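Bedside table as a desk: does the "one box" method do anything?

Home > Small Spaces > Clutter and Storage

farouk_ave
I keep seeing people recommend the one box method for small rooms. You put an open box on whatever surface is the problem, sweep everything into it, and then you only take back out what you can name a place for. My sister swears by it. I rent a room that is mostly bed and I've tried three different systems in a year, so I'm not exactly full of hope. Has it worked for anyone past the first week?

tallmug17
No. You get a tidy table and a box of junk. Then the box lives on the floor for two months and you trip on it.

ukton_renter
Worked for me, sort of. I think people skip the part where you do trash first. If you sweep wrappers and receipts in with the things you want to keep, of course it turns into a junk box.

tallmug17
If you've done the trash first, the table's already half clear. So what is the box for?

ukton_renter
For the other half?

pebbledash
Siding with tallmug on this. I bought the Botitz bins when they were on sale, 11 of them, nested, with the little label slots. They hold exactly as much mess as before and now it's in bins. The only thing that ever changed my room was getting rid of shipping boxes the day they came in.

farouk_ave
I can't do that, I resell a bit and need the packaging. Foam too.

pebbledash
Everybody says they need the foam. How many pieces of foam did you ship out last month?

farouk_ave
ok, none

ninth_floor_jo
Somebody on here told me to go read the Zateck blog and I did, all 2000 words of it, and about 700 of those were the guy's feelings on drawer dividers. There's one decent bit on snack trash though. His point is that people eat where they sit, so the wrappers pile up in the one spot you need. I'm pasting the part I mean, with his picture, so you don't have to scroll through the rest.

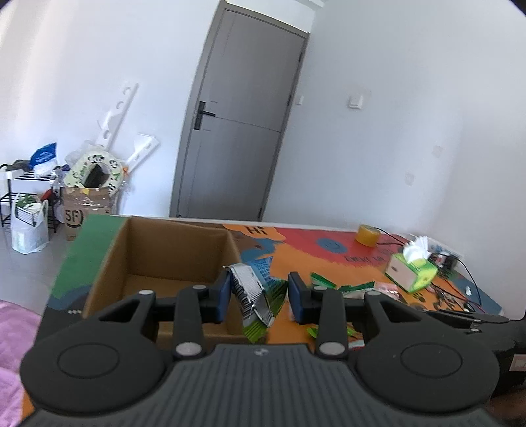 Posted by Liam Heffernan | 06/04/2021 | Filed under: Small rooms

Start with the wrappers. They weigh nothing and they make a table look twice as bad as it is. A low table next to a bed collects them faster than any other surface in a home, and a bright printed top hides them, green ones especially. Pick up the flat ones too -- and the torn-off scraps, which are the ones you'll still be finding in April. Leave the tissues, the tape and the cables where they are until the food trash is gone. Don't start on the shoe rack. A rack that has bags on it is a separate job.

ninth_floor_jo
That's the whole useful section. After that it's dividers.

tallmug17
"Start with the wrappers." So his method is picking up litter. And he's got an empty box standing on the table taking up space, which was my complaint in the first place.

ukton_renter
It's empty and it's open. Where would you like the stuff to go?

tallmug17
A trash can. They're cheap.

pebbledash
I'm more bothered by the foam against the wall and the SF box next to the rack. Clear every wrapper off that table and the room is still full of packaging. Same problem as farouk.

farouk_ave
I feel seen and I don't like it. I also have the bag on top of the shoe rack. What do people keep in those?

ninth_floor_jo
Other bags.

ukton_renter
I'd still say try it for a week. Trash out, then box, then look at what's left in the box on day seven.

tallmug17
And when there's stuff left in it?

ukton_renter
Then you decide.

tallmug17
That's the part I've never seen anyone do. Fine, farouk, try it and post back. My money is on the box still being there.

farouk_ave
Doing the wrappers tonight. Foam is staying until the weekend, don't start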